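2018-04-18

Mailing list cleanup for the Jullaveck jazz quartet release. Exported the press list from Allumport: 2,263 addresses. Ran the bounce check against the last newsletter and pulled 191 dead ones, mostly college radio. Fumiko Hamada has the removed rows in a separate sheet — do not re-import.

Radio and print now go out as two sends. Print gets the long bio, radio gets the track timings. Subject line keeps the leader's name first.

Roy still wants the July club dates in the first send. Held until the Grirkelach contract is signed.

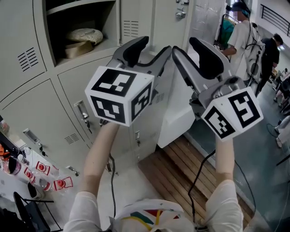

Web banner colors for the release page are still open. Sewwandi Fakir's draft is two tones and looks flat at phone width. Stripes in red, yellow, green and a dark shade, like the print on the white shirt, would carry better behind the album title. Sent her that as a note. Test send to our own addresses first, then radio.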